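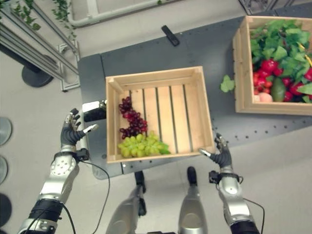

Writing About Books: Short Forms
Handout 4: The memoir review

Instructor: Khrystyna Kuzmenko
Seminar leader: Izzati Ismail

1. Scope

This handout covers the review of a single memoir at a length of up to 700 words. Group reviews and the longer review essay are covered in Handout 6. Autobiography by public figures is treated as memoir for our purposes, although libraries shelve it separately.

2. Terms

Author: the person whose name is on the cover.
Narrator: the "I" who tells the story at the time of writing.
Character: the earlier self whose actions are told.

In a novel the three are easily kept apart. In a memoir they share a name, and most weak reviews fall down at this point. A sentence such as "Masel is selfish and cruel to her sister" could refer to any of the three. Write "the young Masel" or "Masel at nineteen" when you mean the character, and "the narrator" when you mean the voice that looks back. Use the surname alone for the author, when discussing choices made on the page.

3. Judging the book and judging the life

A review assesses a book. Events in the life may be described, and their weight may be acknowledged, but they do not count for or against the writing. A dull account of a shipwreck is still dull. Check each negative sentence in your draft and ask whether the author could have fixed the problem by revising. If the answer is no, the sentence is about the life and should be cut or moved to the summary.

The same test applies to praise. "Brave" is the most common adjective in student reviews of memoir and it usually describes the decision to publish. Where you use it, point to a passage.

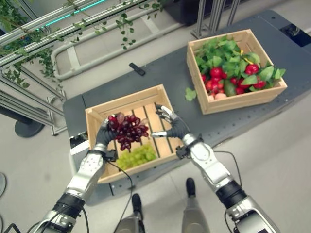
4. Structure

The order below is standard for newspapers and suits most blogs as well.

Opening (one paragraph). Title, author, the period of life covered, and one claim about the book. A quotation may come first if it is under 40 words.

Summary (one or two paragraphs). Give the time span and the main people. Memoirs are often told out of order – state the order of telling only if it matters to your claim.

Assessment (three paragraphs at most). Cover voice, selection and scene. By selection we mean what has been left out. Yeoh's memoir of his school years, read in October, skips two years without comment, and a reviewer should say so and say what the gap does.

Close. State who is likely to want the book. Do not repeat the claim from the opening in other words.

5. Quotation

Quote at least twice. Give page numbers in your draft even though they will be removed for print. Quotations from advance copies must be checked against the finished book. Dialogue in a memoir is nearly always rebuilt from memory – attribute it to the book ("the father says, in Masel's account") and avoid treating it as a record.

6. Disclosure

State at the foot of the review if the copy was supplied by the publisher, or if you know the author. One line is enough.

7. Assignment

Review one of the following:

Masel, Salt on the Stairs (read pages 1 to 62 closely; the rest may be read at normal speed)
Yeoh, The Long Desk

Both are in the Pakero reading room on two-hour loan. Submit through Kostix by 31 January 2019. Put the word count under the title. Drafts that use "unflinching" will be returned for correction.

Reading for the next session: Handout 5, sections 1 and 2, and your own first draft, printed, with every use of the author's name underlined.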